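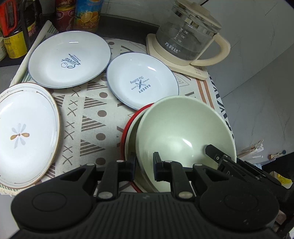

On keeping the good bowls where you can reach them

My grandmother kept her best dishes on the top shelf behind the tins of shortbread, and as far as I know they came down at Christmas and for the minister. I did the same for years, without ever thinking about it, until we moved to the little place on Zillwood Road last February and I had one cupboard for everything (one!). So the pale green bowl went in with the red-rimmed one and they have both been in daily use ever since.

I do love a big bowl. Porridge on cold mornings, salad when Jolien Goossens comes over with half her garden in a shopping bag, and bread dough on Sundays if I've remembered to buy flour. Jolien tells me I should be making her mum's leek soup, the one that takes 18 leeks and feeds the whole street, and I keep promising I will.

Mind you, things do get chipped. I lost a lovely blue saucer in the first week and sulked about it all afternoon, then glued it back together and put it under the fern, where it looks quite at home. My favourite colour too, wouldn't you know it.

Next job is the cutlery drawer. I've been putting that one off since we got here, and there are at least 3 potato peelers in it.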